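About Us

Hello and welcome to Ranley Kitchen Benches, the little benchtop and small-appliance shop in Evville!

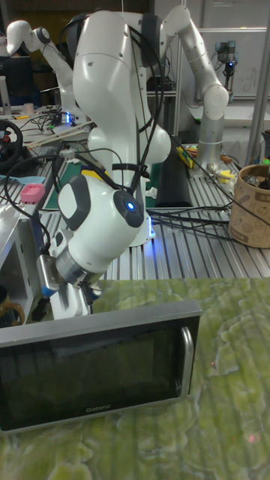

Oduor Owino reckons a microwave is the most used and least thought about thing in any kitchen, and that people will spend a month choosing a tap and then shove the microwave wherever there happens to be a power point. I laughed when I first heard it, then went home and looked at my own kitchen, where ours was up on top of the fridge and I'd been lifting hot soup down past my own face for years.

So that's more or less what we're on about. I started the shop in March, 13 years ago, after a long stretch of fitting kitchens for other people, and I've always had a soft spot for the bench itself, the bit you lean on and roll pastry on and dump the shopping on. We're five people now (plus my sister on the busy weekends, bless her) and we work out of a shed in Ekorside Lane with a showroom at the front and far too much timber out the back.

We do benchtops in plain colours, and we do them in the swirly, marbled ones as well. I'm a huge fan of green, I'll admit it! A mottled green with some pale yellow through it and a bit of dark olive is lovely next to a silver appliance, and it's very forgiving of crumbs. Greys and whites still go out the door faster, but every year a few more customers come round to my way of thinking.

On the appliance side we keep it small: microwaves, kettles, toasters, the odd benchtop oven. We're not tied to any one maker, so you might find a Galanz sitting beside something you've never heard of. Have a go at the doors while you're in. I like a proper upright handle on a microwave, one you can hook two fingers around when you've got a plate in the other hand, but plenty of people swear by a push button and we won't argue (much).

If you're planning a new spot for yours, bring us the depth of your bench and tell us where the power point is. Check the maker's booklet for the gap it wants at the back and sides, as they're all different. Think about which way the door swings, too. We had a lovely couple from Lukumay who'd built a gorgeous nook in the corner and then found the door opened straight into the wall. We moved the whole lot along and they got a handy little landing spot for hot dishes out of it.

We've fitted a bit over 1000 benches now, mostly within 35 kilometres of the shop, though we'll go further if you ask nicely and there's a decent bakery on the way. Measuring up is free. Small offcuts are free as well, just help yourself from the crate by the door, they make terrific trivets and chopping boards for camping. Ask us which ones can take a hot pot before you use them for that.

We're open most days from eight until four, and there's always tea on. Park on the grass side if the ute's in the driveway, and give the bell a good long push, as the saw's usually going.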